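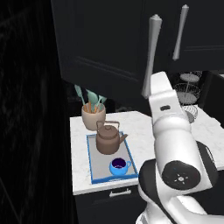
4. The open day at Flirndale

4.1 Setting and preparation

The study described in Section 3 had been planned as a purely indoor affair, carried out among ourselves and with a small group of colleagues who already knew what our simulated kitchens looked like and had long ago stopped being surprised by them. It was the invitation to take part in the Flirndale open day, held on Aug 7, 2022, that made us think again. We had taken part in open days before, usually with a poster and a bowl of sweets, and had always come home with the feeling that the questions visitors asked us were better than the ones we had been asking ourselves. This time we wanted to write those questions down properly, and to see whether what people expect a household robot to do next, when they watch it at work in a kitchen, matches what our planner, Savura, has in fact decided to do.

We were given the long room on the ground floor of the Coste building, which has good blinds and a rather noisy door. The demonstration ran on a large screen at one end, with two rows of chairs in front of it and plenty of space behind for people who preferred to stand, and for pushchairs. All of the kitchens came from Estusetti, our own collection of rendered rooms, which readers of our earlier report will remember as the one with the very dark cupboards. We had been asked more than once by reviewers to brighten it up, and we did think hard about doing so before the open day, but in the end we left the rooms exactly as they were. Changing the lighting a fortnight before a study, when every other part of the system had been tuned with the old lighting in place, seemed to us to be asking for trouble.

Each session lasted 20 minutes. A member of the team welcomed the visitors, explained in a few plain words that the kitchen on the screen had been made on a computer and that the arm in it was simulated too, and then started the first task. We kept the talking to a minimum at that stage. In our rehearsals we had found ourselves chattering away over the top of the robot, partly from nerves, and so giving away what was going to happen next, and it took some practice to learn to stand quietly beside a screen and let people look.

4.2 The tea tray task

Of the tasks we brought along, the tea tray was the one people talked about most, and it is the one we report in detail here. Figure 4 shows a view of it. A tray with a blue rim lies on a pale marble worktop, with a brown teapot standing towards the back of it and a small blue cup in front. The white arm comes in from the right, and its gripper is up at the level of the top of the teapot, to the right of the tray. Behind are a crock of utensils and a tiered wire fruit basket, the latter partly hidden by the arm.

The instruction given to Savura was simply to clear the tray. It was not told which of the two objects to take first, nor where to put them, and both orders are acceptable under the scoring rules in Section 3. To a person who makes tea every day, however, the two orders do not feel the same at all, and this is what we were hoping to explore. The cup is near the front and looks easy to get at. The teapot is bigger, has an arched handle over the top which seems to invite a grasp from above, and has its spout pointing to the right, on the side from which the arm approaches. Savura weighs these matters in its own way, chiefly by the amount of free space around each possible grasp, and has no notion of politeness or of keeping the tea warm.

The session leader paused the run at a view like that in Figure 4 and asked everybody to mark on a card what they thought the arm would do next. The choices printed on the card were the teapot, the cup, the tray itself, something else in the kitchen, and nothing. There was a blank line underneath for a reason, which visitors could leave empty if they liked. Once the cards had been collected the run was started again, and the rest of the session was given over to conversation.

4.3 What the visitors expected

We collected 70 cards over the day, of which 60 could be used. The others were blank, or had more than one box marked, or in the case of a few of the younger visitors had been turned into very fine drawings of robots, which we have kept but have not tried to analyse. We make no claim that our visitors stand for the public at large. They were people who had chosen to spend a summer day looking round a research building, and many of them told us they had come with a child who was keen on machines. The findings in this section should be read with that in mind.

The teapot was the most common choice. The reasons written on the cards were mostly of two kinds. Some visitors looked at the position of the gripper and reasoned that, being level with the top of the pot, it must be on its way there. Others thought about tea, and wrote that one naturally pours before doing anything else, even though the session leader had read out the instruction to clear the tray only a moment before. We found this second group especially interesting. The sight of a pot and a cup together on a tray seems to carry such a strong suggestion of serving that it can quite drown out the words that go with it, and several people told us cheerfully afterwards that they had heard the instruction perfectly well and had still been waiting for the robot to pour.

Those who chose the cup tended to write about safety. The cup was near the edge of the worktop, they said, and should be moved before anything large was swung over it. This is very sensible, and it is a consideration that Savura does not take into account, as its planner treats an object near an edge in the same way as one in the middle, provided that the arm keeps clear of it. We had talked about adding such a term in the past and had put it off as something of a luxury. After hearing it from so many people who had never seen the system before, we moved it to the top of our list.

A smaller number chose something else in the kitchen, and nearly all of these named the fruit basket. We had not expected this, and it took us some time to see why. From where the visitors sat, the gripper and the basket lie close together on the screen, and with nothing in the picture to give a firm sense of depth against the dark background it is quite hard to judge how far apart they are in the room. We, who have the coordinates of everything to hand, had simply never noticed. It is a useful reminder that a view chosen by the people who built a system may be a poor one for the people who are asked to watch it.

4.4 Conversations afterwards

The cards tell only part of the story, and some of what we learned came from the talk that followed, which we noted down as faithfully as we could between sessions. Visitors wanted to know whether the arm could tell that a pot was full. (It cannot, and the simulated teapot has no tea in it.) They wanted to know whether it would mind the handle being hot, whether it could find the lid if somebody had left it in the sink, and whether it would have to be bolted to the floor. A good many asked why the kitchen was so gloomy. One question, put to us in slightly different words in several sessions, was how the robot would let a person know what it was about to do, so that they could keep their hands out of the way, and we did not have a good answer ready.

We were also struck by how willing people were to excuse the arm for being slow. In the laboratory we treat a long pause before a grasp as a fault to be tuned away. Visitors mostly took it for thinking, and some said that they would rather have the pause than be startled. Whether they would feel the same way on their hundredth cup of tea is another matter, and one that a 20 minute session cannot settle.

4.5 Changes made for the second visit

A return session was arranged for September, again in the Coste building, and we made a small number of changes beforehand. The card was reworded so that the instruction to clear the tray was printed at the top, above the choices. A second view of the same worktop, taken from higher up, was offered beside the first, so that visitors could judge for themselves how far the gripper was from the basket. The term for objects near an edge was added to Savura and could be switched on or off between sessions. The lighting in Estusetti was left alone. The results of the return session are given in Section 5, together with a comparison of the two sets of cards.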